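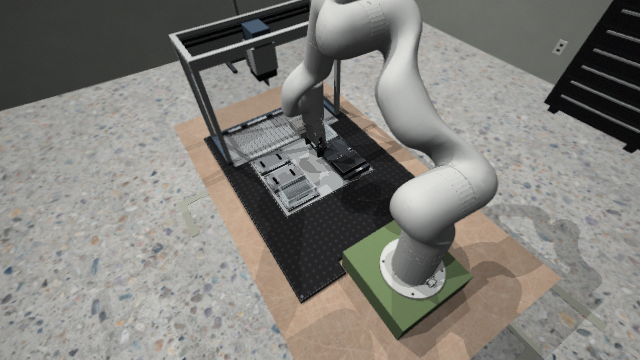
Ulloa, 2024-07-11

Hi! I run the people side of things at Fluvon, and I'm looking for folks to help us fix the way we hire. If you've ever filled out one of our application forms and wanted to throw your laptop across the room, please keep reading, because you're exactly who I want to hear from.

Some background. Back in March we looked at how people get from "that job sounds nice" to sitting down with us for an interview, and it wasn't pretty. Our form takes far too long. The questions about access needs come at the very end, after you've already picked an interview slot (I know, I know). And a couple of people who use screen readers told us they gave up on page two. So we're rebuilding the whole thing, and I'd like it tested by people who don't work here and don't owe us any politeness.

I need 12 testers. You'd come to our Unamach office for one session, or join by video if that's easier, and go through a mock application from start to finish while talking out loud about what bugs you. Then we have a chat over coffee. Plan on 180 minutes with breaks, and you can stop whenever you've had enough. We pay $800 for the session, plus your bus or parking, and you get paid the full amount even if you leave early.

You don't need a degree or any experience in our line of work. I'd especially love to hear from people who are coming back to work after time off, people with a disability or a long-term health condition, anyone over 50, and anyone who speaks English as a second or third language. You do need to be 18 or older, and you can't have worked for Fluvon or for Altar, our payroll company.

Taking part won't help or hurt you if you apply for a real job here later. Your notes stay with my team and your name comes off them before anybody else reads a word.

To sign up, use the contact form on our site and put "hiring test" in the subject line. Two or three sentences about you is plenty, no resume please! Tell me if you'd like an interpreter, large print, a quiet room or anything else, and I'll set it up before you come. I answer everyone, usually within 9 days.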